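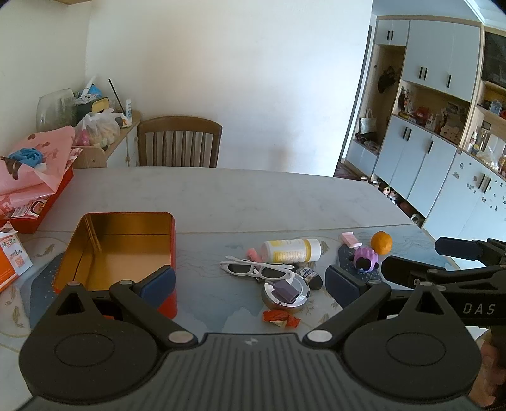 드레니움버그(Drenumberg) 핸드 그리퍼 키트 2주 사용기

작성일 2021년 12월 15일

판매 페이지에는 "초보자도 하루면 완성"이라고 적혀 있습니다. 저는 퇴근 후에만 작업해서 11일 걸렸습니다. 제 손이 느린 탓도 있겠지만, 설명서 절반이 그림 없는 영어 문장이라는 점은 짚고 넘어가야겠습니다.

손에 쥐고 쓰는 2지 그리퍼 두 개를 만드는 키트입니다. 양손으로 물건을 집으며 동작을 기록하고, 나중에 집에 있는 소형 로봇팔에게 그 동작을 따라 하게 할 생각으로 샀습니다. 가격은 두 개 한 세트에 416달러, 배송비 별도. 비슷한 용도의 스키카치(Skikach) 제품은 480달러인데 그쪽은 조립이 끝난 상태로 옵니다. 차액이 64달러밖에 안 나니 주말을 바칠 가치가 있는지부터 따져 보시기 바랍니다.

조립

가장 애먹은 곳은 손가락 힌지입니다. 핀을 끝까지 밀어 넣으면 뻑뻑하고, 살짝 빼면 손가락이 좌우로 흔들립니다. 설명서에는 "적당히"라고만 되어 있습니다. 저는 핀 구멍을 사포로 조금 다듬어서 타협했는데, 한쪽은 지금도 다른 쪽보다 무겁게 움직입니다. 동봉된 육각 렌치는 세 번째 볼트에서 모서리가 뭉개졌습니다. 집에 있는 공구를 쓰세요.

집는 성능

작업대가 따로 없어서 식탁에서 시험했습니다. 일부러 규칙 없이 집에 굴러다니는 것들로 골랐습니다.

귤은 잘 집힙니다. 패드가 적당히 눌려서 껍질에 자국도 안 남았습니다. 작은 인형처럼 푹신한 것도 문제없고, 눕혀 놓은 흰 플라스틱병도 방향만 맞추면 들립니다.

선글라스부터 이야기가 달라집니다. 다리를 접어 납작하게 두면 패드가 테 밑으로 들어가지 못하고 자꾸 밀어냅니다. 빗도 마찬가지입니다. 둥글고 납작한 금속 통은 옆면을 정확히 잡아야 하는데, 조금만 높게 잡아도 미끄러집니다. 구겨진 사탕 껍질은 열두 번 시도해서 네 번 성공했습니다. 제조사 영상에는 큐브와 컵만 나오는데, 그 이유를 알 것 같습니다.

뚜껑 없는 빨간 틴 상자에 물건을 담는 동작도 해 봤습니다. 넣는 건 쉬운데 꺼내는 건 답답합니다. 손가락 관절 부분이 넓어서 상자 벽에 먼저 닿습니다. 좁은 용기에서 뭘 꺼내는 작업을 계획하신다면 권하지 않습니다.

손목과 소음

본체가 앞쪽으로 쏠려 있어서 20분쯤 지나면 손목이 뻐근합니다. 공용 공방에서 같이 써 본 Shanthi Munshi 님은 손이 저보다 작은데 10분 만에 내려놓더군요. 소음은 거의 없습니다. 밤에 써도 식구들이 뭐라 하지 않았습니다.

소프트웨어

기록용 프로그램 베파리(Bepari)는 설치 자체는 간단합니다. 다만 양손 기록을 켜면 좌우가 바뀌어 저장되는 일이 두 번 있었고, 문의 메일에는 "1월 업데이트에서 개선 예정"이라는 답만 받았습니다. 저는 약속된 업데이트를 보고 물건을 사지 않습니다.

교체용 패드

정품 패드는 별매입니다. 드라스티어(Drastier)에서 나오는 호환 패드도 한 쌍 껴 봤는데 귤에는 차이가 없고 금속 통은 오히려 조금 나았습니다. 굳이 정품을 고집할 이유를 못 찾았습니다.

좋았던 점: 조용함, 둥글고 푹신한 물건은 안정적으로 집음, 나사 규격이 흔해서 부품 구하기 쉬움

아쉬운 점: 힌지 유격, 앞쪽으로 쏠린 무게, 부실한 설명서, 납작한 물건에 약함, 좌우 뒤바뀜 오류

별점: 5점 만점에 2.5점. 좌우 오류가 고쳐지면 3점으로 올리겠습니다. 세일 때가 아니면 저라면 조립품을 사겠습니다.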